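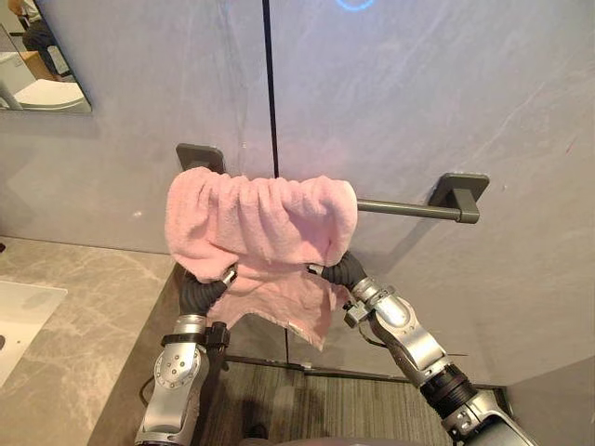

Towels and the Siston rail: your questions

Why won't my towel hang straight?
Thick pile likes to bunch. Drape it over the bar, then tug the lower edge along its whole width. If it still sulks, fold it lengthways first and try again.

The edge of my pink towel is fraying. Is it finished?
Not yet. Trim stray threads with scissors and never pull them. A towel with a slightly ragged hem dries a person as well as any other, though you may not want to give it to your mother-in-law.

How much of the rail should one towel take up?
Two-thirds is fine. Leave a bit of bare bar at the end for a flannel, or for the second towel that somebody will insist on having.

Do you sell the rail in chrome?
No. The Siston comes in dark grey, part number 1038. We did try chrome one January and spent the rest of the winter wiping off fingerprints.

Can I see one before buying?
Yes, at the Zirkano showroom on Joseph Street. Go in, hang things on things, ask awkward questions.

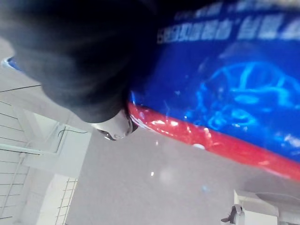
Parking is at the back and free for shoppers. Bring your own towel if you want a fair test, as ours have been washed 14 times and are past caring.

How often should I wash a bath towel?
Every three or four uses. Skip the fabric softener, which leaves the pile flat and oddly waterproof.

What if a bracket comes loose?
Tighten the screw underneath. If it keeps working free, ask for Sudimell wall plugs, pack of 6.
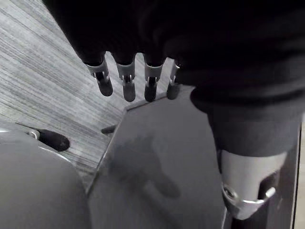
At the showroom: fingertips and grey panel, close up.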